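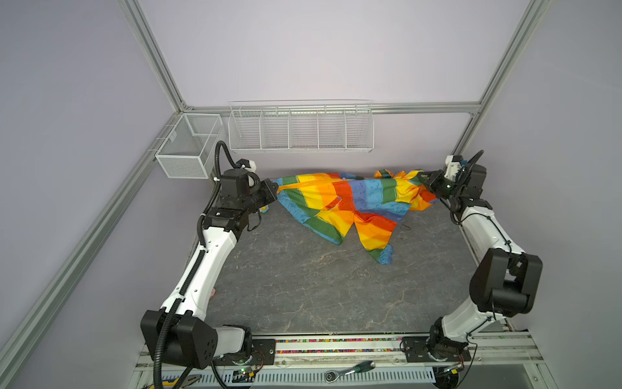

In Defense of Folding the Loud Clothes

By Tatsuya Nagano
19 July 2023

My aunt had a drawer for what she called the quiet clothes, and a hook on the back of the bedroom door for everything else. Gray sweaters, white undershirts and navy slacks went into the drawer, squared off and stacked like library books. Anything with a pattern went on the hook, one thing over another, until the hook looked like a parrot and the door wouldn't open all the way. I grew up thinking this was simply how a household worked, and I was well into my own first apartment in Zurkanthorpe before it occurred to me that a bright thing could be folded at all.

I bring this up because I have been reading a good deal lately about what people own and how they put it away, and most of it seems to have been written by somebody who dresses entirely in oatmeal. The drawers in the photographs are lovely. The shirts stand up on end in shades of sand and fog, and you could lay a ruler along the tops of them. Then I go to my own laundry basket, and there is the rainbow stuff sprawled over the top of it, every stripe running in a different direction, and I feel I have been given directions to somebody else's house.

So I would like to say a word for the rainbow jacket, and for treating it properly.

I'm fond of a rainbow jacket, I should admit, and have been since I found one at the Murakami rummage sale one December and wore it home over my coat. (It did not fit over my coat. I wore it anyway, and a lady at the bus stop told me I had cheered her right up.) A thing like that is hard to fold, and I think the difficulty is the reason so many of them end up on hooks. With a plain shirt your eye finds the edges for you. The sleeve is here, the side seam is there, and where the color stops, the shirt stops. With stripes all over, the edges hide. You take hold of what you are certain is a cuff and it's the bottom of the back. You line up the green with the green, feeling very clever, and find you've matched a sleeve to a hem and the whole business has a twist in it like a dishrag.

My advice, for what it's worth, is to stop looking at the colors altogether for the first minute. Lay it down on something flat and dark if you've got it, front side up, and look only for the zipper. A zipper is an honest landmark. It goes up the middle and it doesn't wander, whatever the dye is doing on either side of it. Get that straight, smooth the two fronts away from it with the flat of your hand, and after that the sleeves will tell you where they are. 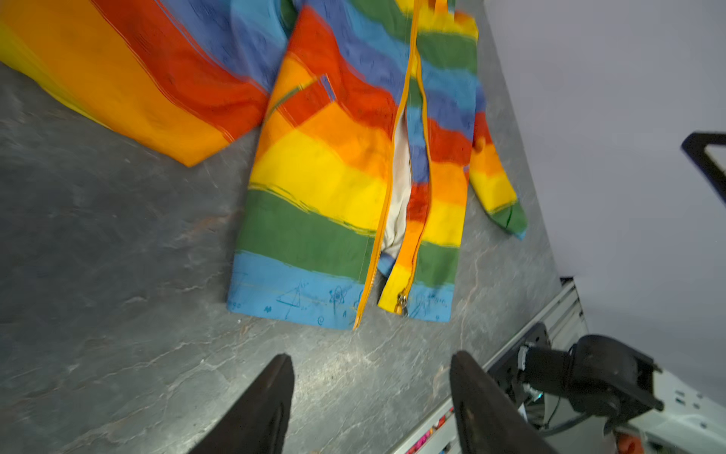
And while you are smoothing, you get to look at the thing, which I consider the wages of the job. A rainbow jacket with doodles down in the blue of the hem, a triangle, a little atom with its loops going around, a line of handwriting, is carrying a whole row of jokes in a place that hardly anyone sees when it's being worn. Who looks at a hem? The person folding it does. I have had whole conversations with hems. My niece used to draw on hers with a laundry pen while she was supposed to be doing her fractions, and I'm convinced I knew more about her school year from putting her clothes away than I ever got out of her at supper.

People will tell you that folding is wasted time, and I have heard the argument made very well. My neighbor at Nernulness, a sensible woman who raised a big family and kept her temper, holds that clothes go from the dryer into a bin and from the bin onto a person, and that whatever wrinkles are left will fall out by lunch. She once worked out that she had folded 3,546 shirts before she gave it up, and she gave it up without a backward glance. I can't tell her she's wrong. Her kids were always dressed and they were always on time, which is more than I could say for us.

But I notice she still folds one quilt, the one her mother made, and she does it slowly, and she doesn't like to be helped. I think most of us have something in the house we handle that way, and my whole opinion, if you boil it down, is that we ought to let a few more things into that club. They needn't be old or expensive. A jacket in seven kinds of cheerful will do.
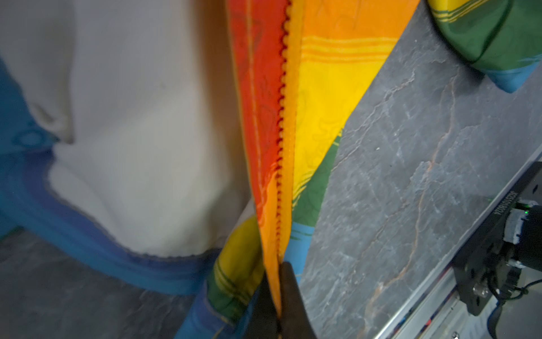 ON MIXED LOADS

The other habit I'd argue against is sorting everything by how dressy it is before a single piece gets folded. I did this for years. I had a system out of a Clellano household booklet, with 14 separate piles, and by the time I'd made them there was no bed left to fold on and I was ready for a nap.

These days I leave the heap as a heap and take what's on top. White fleece with blue trim next to a rainbow print next to a pillowcase, it makes no difference to me, and I rather like the company they keep. Fleece is easy on the nerves after stripes. It's plump and forgiving, and you can fold it badly and it looks the same as if you'd folded it well, so I tend to do one of those whenever a busy print has gotten the better of me.

Zigzag edges want a light touch, by the way. If there's red stitching along a scalloped edge, fold beside it and leave the stitching on the outside where it can be admired. I learned that from my aunt, who never once folded anything red in her life but had strong views on how I should do it.

She'll be 70 this winter. The hook is still on the door, and last time I visited I took down the top layer, a shirt with pineapples on it, and folded it on her bed while she watched from the chair and told me the sleeves were crooked. I put it in with the gray sweaters. She has left it there so far.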